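3.2 Gloss readings and the beading claim

The label on Traster spray wax promises a "deep, lasting shine" and water beading that holds for months. Neither phrase is tied to a test method, and the one trial the makers cite (Boyer's, on new black panels kept indoors) says little about a family car parked on the street. We wanted numbers from paint that had seen some weather.

We measured 29 cars, all with dull, unwaxed clear coat. Half of each hood was treated with Traster and the other half with Brurnent, a cheaper wash-and-wax sold by the gallon. Gloss was read at 5 points per side before treatment, one day after, and again in November. That gave 554 usable readings once we dropped those taken over chips or bird damage.

One day after treatment both sides were shinier, and we could not tell the products apart. Owners could not either, though several were sure they could. Maillard has argued that much of the gain credited to wax comes from the wash before it, and our plain-wash panels lean her way – the soap alone gave most of the rise.

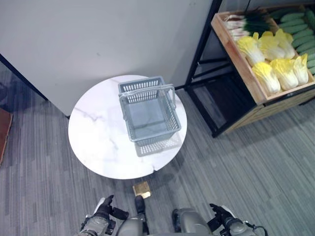
Figure 2. Gray plastic basket with slotted sides and raised handles, on a round marble-patterned table.

3.3 Durability

Beading was judged by eye, and we do not put much weight on it. A bead of water is pleasant to look at, but it is weak evidence that the paint underneath is protected. By November, beading had faded on 91 percent of the Brurnent sides. Traster did somewhat better, yet the gap shrank once we left out garaged cars, and with so few left we would not bet on it holding up in a larger sample.

Sabatier paste, applied by hand to three spare hoods, outlasted both. It also took most of an afternoon per hood – a cost the spray makers are right to bring up. We did not test it on dark paint.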